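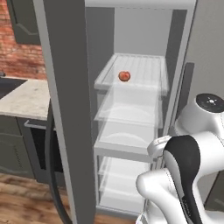

Ticket: fridge task passes in sim, fails house rules
Project: Flusten kitchen suite
Opened by: Nandini Varma
Assigned to: Omid Moradi
Status: Closed, with one grumble outstanding

4 min read

Nandini Varma, opening note

The fridge task reports success and the safety checker reports a violation, on the same run, and both are green in the dashboard because the dashboard only reads the first one. I would like at least one of these three things to change.

The rule being broken is 4 in the Flusten practice guide: no part of the arm may push on a door, drawer or shelf it has not been told to handle. The task is to fetch the fruit from the top shelf. The checker says the gripper touched the bottom drawer. Please find out which of them is lying.

Omid Moradi

Reran with the same seed. Contact is real. The arm goes in low on the right, the white finger brushes the drawer, and then it heads up to the top shelf as though it had meant to do that all along. The task script asks whether the fruit ends up in the gripper and asks nothing else, so it is delighted.

First guess was the collision mesh on the drawer being fatter than the drawer you see. We had that with the Novberg dishwasher, where the arm kept bumping into a rack that was politely elsewhere. Turned on the mesh overlay. It fits. Scratch that.

Sudheer D'Souza

Is the contact threshold set to something silly? Somebody lowered it for the egg task and I have a bad feeling that somebody was me.

Omid Moradi

It was you. But I put it back to the default and the violation stays. Leaving it at the default, thank you.

Second guess, the open door. The planner treats the door as a solid slab with a margin of 100 mm on every side, which is what the guide asks for near anything hinged. With the door standing open that margin eats a good part of the opening, so the planner shoves the approach path to the right and down until it finds room. The room it finds is next to the drawer. We wrote a rule to protect the door and the drawer is paying for it.

Venkatesh Palaniappan

Before anyone trims that margin: it exists for a reason, and I wrote the reason down. See the note under rule 4, the paragraph everybody scrolls past. Doors move when you bump them. On real hardware the door will not be at the angle the simulator swears it is at.

If you want a smaller margin for a door that is already open and not being handled, fine, but then it has to be checked for movement before the arm enters. Write it as a condition. Do not write it as a constant with a comment saying "seems OK".

Omid Moradi

There was a constant with a comment saying "seems OK". It is gone now.

What I changed:

1. The planner reads the door angle twice before entry, 500 ms apart. If the readings differ, it stays out and logs a hold.
2. If they match, the margin on the inner face of the door drops by half. The outer face and the hinge side keep the full figure.
3. Every shelf and drawer not named in the task is now a keep-out volume. Before this they counted as "furniture", a category that seems to have meant "good luck".
4. A success with a violation is reported as a fail.

Saranya Krishnan

Number 4 in that list just turned half the Grilline regression board red. I was having a nice afternoon.

Omid Moradi

They were red before. You can see them now.

Saranya Krishnan

I have opened a ticket for each, and assigned them in alphabetical order to people who are not me. The Pai pantry task is the worst of the lot. It gets the jar, and on the way it closes a cabinet with its elbow.

Sudheer D'Souza

That one is sort of impressive.

Saranya Krishnan

It's yours.

Nandini Varma

Confirmed on my side. Fridge task now goes in high, takes the fruit, comes out the way it went in. No contact with the drawer on any seed in the standard set. I also nudged the door by hand in the sim between the two angle readings, and it held and logged it, so the condition does what Venkatesh asked for.

Two things for the guide before I close this. Rule 4 should say "shelf, drawer or door, open or closed", as the old wording let people argue that an open door was part of the scenery. And the note underneath should move up into the rule itself, where it has some chance of being read.

Venkatesh Palaniappan

Both done, in the January revision. I have also made the paragraph shorter, under protest.

Nandini Varma

Closing. The grumble: the dashboard still shows a green tick for one second before it turns red. Sudheer says this is a caching matter. I have asked him to look at it after the elbow.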